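Diário da célula 2 – quarta-feira, 11 de maio de 2022
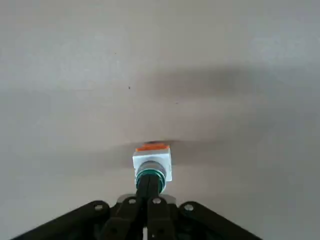

Domenica Hauser
Técnica de integração, Kullport

Passei a manhã com a folha de boas práticas da Wivlow aberta ao lado do teclado. São 15 pontos, escritos por alguém que gosta muito da palavra «adequado». Força de aperto adequada, velocidade adequada, iluminação adequada. Adequada a quê?

O ponto quatro manda segurar a peça pela zona mais rígida e deixar livre tudo o que se carrega ou se encaixa. Com esse concordo. O botão vai preso pela haste preta, com o anel verde, o corpo branco e a tampa laranja para fora dos dedos. Já o ponto seguinte pede uma superfície de fundo «limpa e uniforme», e eu gostava de saber quem decide. A nossa é cinzenta, lisa, e mesmo assim tem dois pontinhos escuros. O Cyrill Haslinger acha que passa. Eu também acho, mas a norma não diz, e num relatório «achamos que passa» vale pouco.

E as sombras? Nem uma linha. A garra e a peça estão ali com uma mancha escura e difusa por trás, e quem escreveu a regra deve trabalhar num sítio sem candeeiros.

Discuti com o Cyrill a velocidade de aproximação. Ele quer fixar 30 por cento para todas as peças e acabar com a conversa. Não gosto de números redondos sem ensaio. Propus até 100 repetições por tipo de peça antes de escrever seja o que for no procedimento – ele fez a cara do costume e foi buscar café.

O pessoal da Lobo garante que cumpre a folha inteira. Pedi os registos em novembro e continuo à espera.

Amanhã: rever os pernos da garra, perguntar à Ravex pelo binário de aperto (por escrito, desta vez) e riscar «adequado» do nosso rascunho. O ponto quatro fica como está.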